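Gripper comparison, May – notebook

Started just after nine. Wistik parallel grippers on both arms of the Pultard, as left by whoever had it last. The plan was to run the same jobs with these and then with the Mushi pair, and decide which set goes on for the kitchen work. I went in thinking the answer would be "no real difference" and I'm writing that down now so that Cauã can hold me to it.

What the Wistik sheet claims: repeat opening to within a hair, 300 closes without re-zeroing, fingers swapped "in moments". Fingers took me most of a cup of tea. The screws are fine but you need the short key, and the short key was in the other building.

Zeroing. Did it three times on the right, twice on the left. Right came back to the same place every time. Left was off by a little on the second go and I can't say whether that's the gripper or the cable tugging on it. Re-dressed the left cable with more slack and the offset got smaller. It did not go away. I would not blame Wistik for this yet.

Bench runs, right arm only, small wooden blocks, 20 picks per set:

Wistik, stock fingers: 17 good, 3 dropped on the lift
Wistik, rubber sleeves: 18 good, 2 dropped
Mushi, stock fingers: 18 good, 2 never closed fully

So the sleeves bought us one block. Cauã calls that an improvement. I call it one block. Nobody should buy sleeves on the strength of it, and I'd want 300 picks a side before I said anything out loud in a meeting.

The Mushi failures bother me more than the Wistik ones even though there are fewer of them. A drop I can see. A gripper that reports closed with a gap still showing is going to lie to the controller all day, and the controller believes it. Looked through the log afterwards: 1,382 lines, and neither of the two bad closes is flagged anywhere.

Controller. Ran the Atska box for the morning and the old one after lunch. Atska is supposed to be smoother at low speed. Watching the wrist, I thought so too, then asked Cauã to switch between them without telling me which, and I guessed wrong more often than right. We only did 5 rounds of this, so take it for what it is. Its stop button is better placed, I'll give it that.

Kitchen side. Wistik set still on, both arms, stock fingers. The thing I wanted to know was how much room the wrists need close to the fridge, and what the head camera sees when the arms are up compared with when they are low.

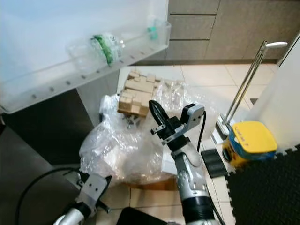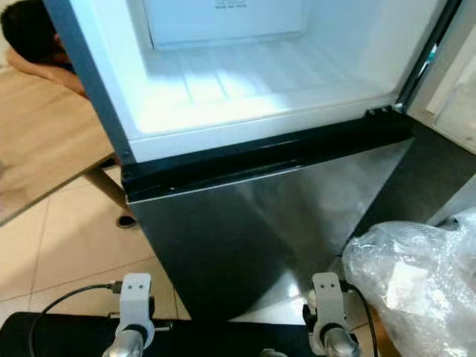 On reach I have less to complain about than expected. The right arm gets up high without the elbow doing anything silly. The head camera is another matter: a raised forearm takes up a good slice of the view, and that slice is often the bit you care about. The supplier's answer is to add wrist cameras. Maybe. That's two more cables per robot, and the cables are already my main suspect for the left offset.

Clear plastic and bright white plastic are both on my list of things to test properly. I don't trust the depth readings on either and haven't got numbers to back that up, so for now it's a grumble.

Cauã wants to write up the Mushi pair as the winner because it's lighter. It is lighter, by nearly a third on our scales. I've asked him to hold off until the false closes are explained. If it's a threshold setting, fine, I'll eat my words. If it's the sensor, light doesn't help us.

To do:
– left arm, Wistik, swap cable with the right and zero again
– Mushi close threshold, try two tighter settings
– longer block run, same operator for both sets, no chatting
– ask Wistik what they mean by "re-zeroing"
– second short key, kept on the robot cart

Packed up at half past five. Left zero checked once more before power down, still off, same direction as before.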